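Monday, 8.15 am. Soup shelf-life trial, Lundura kitchen

Opened the April batch of tomato base. Four jars, all from the Jirnholm tomatoes. Colour fine in three, the fourth a bit brown at the neck. pH strips read the same across the lot. Salt tastes higher than last time — check whether Sandhu's recipe card was changed. 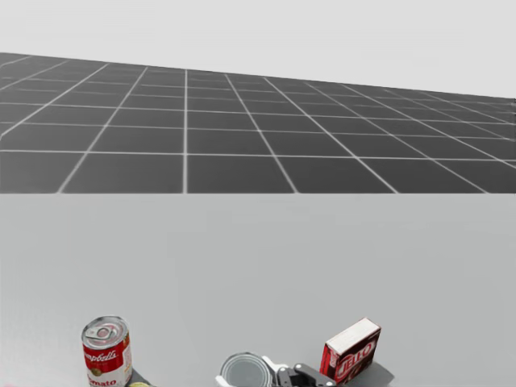 Weighed out 400 g from each jar and simmered 12 minutes, lid off. Pot plus contents came to 1,005 g after combining two and reducing. Flavour good, a little flat at the end. Veronika Erdős wants less sugar and more basil, I'd leave the basil alone.

To do: relabel the brown jar, order new seals from Brorkatum, ask about the grey scales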